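Okine Flat Cable Cover, 80 cm
Floor cable protector in soft rubber, grey or black

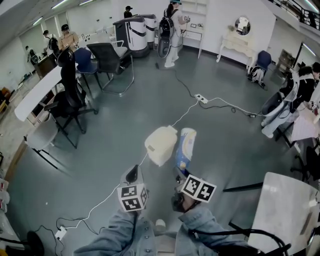

We first stocked the Okine after Ji-hoon Tak in our Nindley shop laid a length across his own workroom doorway and refused to give it back. He'd tried three others before it (one curled up at the ends, one smelt like a tyre yard) and he has been telling customers about this one ever since!

It's a simple thing. Each piece is 80 cm long with a split along the underside, so you press your cables in from below and turn the whole lot over. There's no threading and no taking plugs off. The channel takes two ordinary mains leads side by side, or one lead and a couple of thin network cables if you're patient with them. The top is low and gently sloped, and a tea trolley rolls over it with hardly a bump - we've tried it, with full cups.

It lies flat straight out of the packet on hard floors. On carpet it does the job, but a deep pile will let it wander, and we'd point you to the wider Willport cover for that.

To join pieces, push the peg on one end into the socket on the next. For a shorter run, cut it with a sharp knife and a metal ruler. Cut from the underside, it's much neater.

Please don't coil spare lead inside the channel, and don't use it outdoors.

Size: 80 cm long, 5 mm channel height
Colours: grey, black
Cleaning: damp cloth, a drop of washing-up liquid
In the pack: one cover, 2 end caps
Returns: 30 days, uncut pieces only

Goes well with: Lytvynenko cable ties, the reusable sort, which are lovely for bunching leads where they come out by the wall.

Updated Tue 29 October: grey is back on the shelf at Nindley. Black is still coming through in small batches, so ring the shop first if you need a long run.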